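Home Organization for Caregivers
Session 4 handout: The landing table
Notes by Kerubo Kaijage

Okay, so last time we did the pantry and I promised we'd get to the table by the door, or the end of the counter, or wherever it is in your house that everything gets dropped. I call it the landing table. Mine has had keys, a dog brush and a tax letter from March on it, all at once, so please don't think I'm preaching from a spotless house!

Before we sort anything, a quick word on the three kinds of stuff that end up there.

Daily things. You touch them every day, some of them more than once. Pill organizers, glasses, the phone charger.

Passing-through things. They belong somewhere else and got stuck on the way. Cloths, socks, mail, a library book.

Squatters. They've been there so long you've stopped seeing them. (Quentin Lecomte found a bicycle pump behind his fruit bowl. He doesn't own a bicycle.)

The daily things stay out, and they get the best spot. The passing-through things go in one bin, and only one, and I'm strict about that. I like a fabric bin with straight sides because it stands up by itself and you can carry it from room to room with one arm. Stripes, plain, whatever you like looking at.

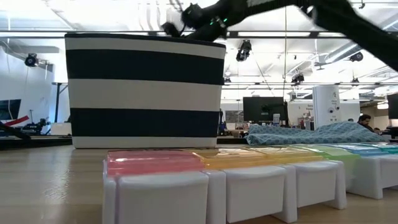 Now, pill organizers, which is where most of your questions came from after session 3. I like the kind with a different color lid for each compartment. Nour Darwish's mother can't read the tiny letters anymore but she knows orange from blue across the kitchen, and that was the end of the morning phone calls. Keep it out on the table, never inside the bin, and close every lid before you walk off. If there are small kids or grandkids in the house, forget all that and put it up high in a locked cabinet, please. Color lids look like candy to a three-year-old.

What goes in which compartment is a question for your pharmacist. I do tables, I don't do medicine!

Cloths: one on the table is fine if you're wiping. When you're done, it goes in the bin with the other travelers, or straight to the wash.

Homework

1. Set a timer for 16 minutes. Clear the whole table, yes, the whole thing.
2. Put back the daily things first.
3. Passing-through things in the bin. Carry the bin around the house and empty it.
4. Squatters go in a bag by the door until next session. Bring the strangest one.

Loïc Renaud asked if he can use two bins. No, Loïc.

Reading for next time is pages 16 to 19 in the packet. We'll start with the bathroom shelf, so measure yours and write it down.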